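Moving to a single-level house with a bad back: a thread
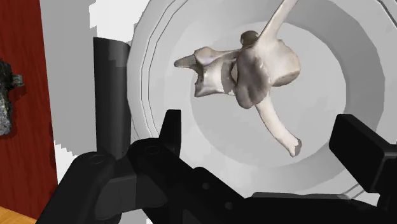

Marleny Cuervo

1/ A few people asked how the move to Dundville went, so I'm putting it all in one place. Short version: we're in, the boxes are mostly gone, and I can get from the bed to the kettle without a staircase. Long version follows.

2/ Background for anyone new. I've had trouble in my lower back for 11 years. Most days it's a dull ache. Some weeks it's a lot more than that. Our old place in Grarville had the bedroom and the only shower upstairs, and the laundry in the basement.

3/ We started looking in September. I wrote down what mattered before we saw anything: one level, a shower with no tub to step over, parking close to the door. I left off colour, yard size and all the rest, and I'm glad I did. It made saying no a lot quicker.

4/ We saw nine places. Four were listed as single-level and had a sunken living room. If you're doing this, phone first and ask if there is any step anywhere inside the house. Use those words. "Is it all on one floor" gets you a yes every time.

5/ The one we bought has a single step at the front door and none at the back. We use the back.

6/ Movers. I got two quotes. Orlandini came in at $3886 with packing included. Sarer was $2758 without packing. We went with Sarer and I packed a bit at a time over six weeks. I would pay for the packing if I had it to do again.

7/ What I mean by a bit at a time: two small boxes in the morning, two in the late afternoon, then stop. I set the oven timer for 30 minutes and quit when it went off, even with half a shelf left. The days I ignored the timer I lost the next day.

8/ Box size matters more than box count. Liquor store boxes are the best ones going, they're free and you can't overload them. Anything bigger got pillows and lampshades and that's it. Books went in the liquor boxes, one layer, with towels on top.

9/ Pack on a table. I put a folding one in the hall and everything went on and off it at waist height. My sister taped them up and slid them along to the wall. Nothing got lifted off the floor by me for the whole six weeks except one cat.

10/ The cat is fine. She was under the bathroom sink for two days and now behaves as if she has always lived in Dundville.

11/ Moving day itself. They said 8 a.m. and came at 9:15. I'd booked the elevator chair from our bedroom set to go last so I'd have somewhere to sit. Sorry, that should say armchair. I don't know where elevator came from.

12/ I had one job, standing at the new door saying which room. I'd put coloured tape on every box and a strip of the same colour on each door frame. Blue for kitchen, yellow for bedroom, green for my sewing. It worked apart from the greens, which ended up in the bathroom. Two of the greens are still in there.

13/ Three things broke: a casserole lid, the leg of the plant stand, and a mirror I never liked. Sarer paid for the plant stand after two phone calls. I didn't ask about the mirror.

14/ Kitchen. The cupboards here are deep and the bottom ones are hopeless for me. I put the everyday plates, the one good pot and the cereal on the counter side between hip and shoulder. The roasting pan and the preserving jars live down below and come out when someone else is here.

15/ Cheap things that have helped: a long-handled dustpan, a stool in the shower, a reacher from the drugstore, and a lazy Susan in the fridge. The lazy Susan is the best of them. I used to lose mustard for months.

16/ Things I bought and don't use: a special cushion for the car, and a rolling laundry cart with wheels that catch on every bit of carpet. If anyone in Dundville wants a laundry cart, message me. Free, you pick up.

17/ Laundry is off the kitchen now. Front loader on a pedestal, came with the house. I do one small load most mornings instead of five on the weekend.

18/ Someone asked if my back is better since the move. No, it's about the same. What has changed is how much I have left by supper. I used to plan my trips upstairs and still get caught out with my glasses on the wrong floor.

19/ Someone else asked if we miss the old house. My husband misses the workshop. I miss the neighbours and the lilac. The lilac here is a stick — I planted it by the back path and it has four leaves.

20/ Costs we didn't see coming: mail forwarding, a new shower rod, two keys cut twice because the first ones stuck, and a fee to have the internet line moved from one side of the house to the other. Keep some money back for that sort of thing.

21/ Still to do. A grab bar beside the back door, a better light over the sink, the last of the sewing boxes, and the garage, which I am not looking at until spring.

22/ I'll put the room-by-room packing list up tomorrow if I can find it. It's in a box with blue tape on it.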